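Jovarach opens home sorting service in Rukberg

Jovarach will open a household sorting service in Rukberg in June. It is for people who want help putting small belongings in order before a move or a clear-out.

Each visit lasts two hours and covers one room. Staff bring plain baskets and go through shelves, drawers and boxes with the householder, who decides what is kept. Items to be given away are taken to the Goster reuse shop the same day.

The service was tried in 148 homes over the winter. Nearly 400 baskets were filled, most of them with toys, cables and odds and ends from living rooms.

"People tend to start with the big furniture and get stuck," said Chantal Sawatzky, who runs the service. "We start with whatever fits in a basket. Things of the same sort go together later on."
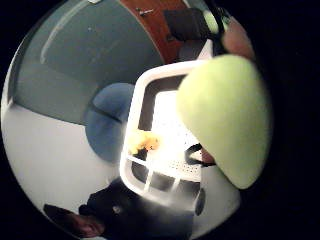 A white plastic basket in use during sorting.

Visits can be booked from Monday at the Jovarach front desk or by telephone. Tenants moving within Rukberg pay a reduced rate for their first visit.

Press contact: Ming-te Yen, Jovarach press office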